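Ceasefire monitoring in the Udier valley: your questions

Since the truce between Stusetmont and Akpalu came into force we've had a lovely, steady stream of letters from readers, schools and people with family on both banks. Keep them coming! These are the ones we get most, with answers from our monitoring desk.

Who are you, exactly?
We're the Udier Valley Monitoring Desk, a small civilian team based in Drasis. We aren't soldiers and we don't work for either side. Both governments agreed to let us travel the line and publish what we find, and that second part matters a great deal to us.

Is the ceasefire holding?
Mostly, yes, and we're so glad to be able to write that. We have logged 497 incidents since the signing. The great majority were small: a warning shot, a patrol on the wrong track, a drone over the river. Two were serious, and both have gone to the joint panel.

What counts as an incident?
Anything the agreement forbids, however minor. That covers firing of any kind, moving heavy weapons inside the buffer strip, new trenches, blocked roads and stopping our cars. Thunder doesn't count, though it gets phoned in every summer (please do still ring if you aren't sure!).

How long is the line?
Long enough to keep us busy. The buffer strip follows the Udier for most of its length and then climbs over the hills behind Akpalu, where the road is dreadful and the views are wonderful. There are two crossing points open to the public, the old bridge and the mill road.

Can I cross to see relatives?
Yes, if you hold a valley pass. You can apply at the town hall on either side. So far 1416 passes have been issued, and watching people walk over that bridge with cake tins and grandchildren is the best part of this job by a mile. Children under school age travel on a parent's pass.

When are the crossings open?
From seven in the morning until dusk, every day except Tuesday, when the engineers check the road. In December the mill road often shuts early for snow. Ring ahead if you're coming from any distance.

Can I bring goods across?
Food, clothes, tools and household things are fine in amounts you can carry. Animals need a vet's paper from your own side. Fuel isn't allowed yet. It's on the list for the next round of talks, and farmers on both banks are pushing hard for it.

What is happening with the talks?
The two delegations meet in Drasis and have settled water rights and the return of the dead. Prisoners and the hill villages are still open. Philomena Darko, who leads our desk, sits in as an observer and can't comment on what is said inside, so please don't be offended when she changes the subject.

I've found something that might be unexploded. What should I do?
Stop, don't touch it, and walk back the way you came. Keep other people away, then ring the clearance line from a safe distance. Please don't mark the spot with stones, as those can be mistaken for older markings with quite another meaning. 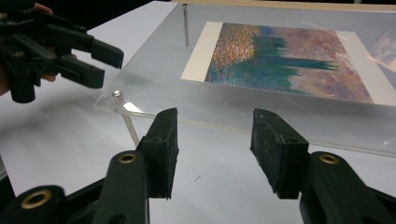 Two black grippers of the same design, one with its jaws open.

Do you visit schools?
We love visiting schools! We bring maps, a log sheet for pupils to fill in and plenty of time for questions. Teachers on either bank can book through the Drasis office.

How do I report something I've seen or heard?
By phone, by letter or at the desk in Drasis. Tell us where you were, what time it was and which direction the sound or movement came from. You needn't give your name. We read every report, and a note of what we did with it goes into the next weekly summary.

Where can I read the summaries?
They're pinned up at both crossings and at the Drasis library, in both languages, and we post copies free to anyone in the valley who asks.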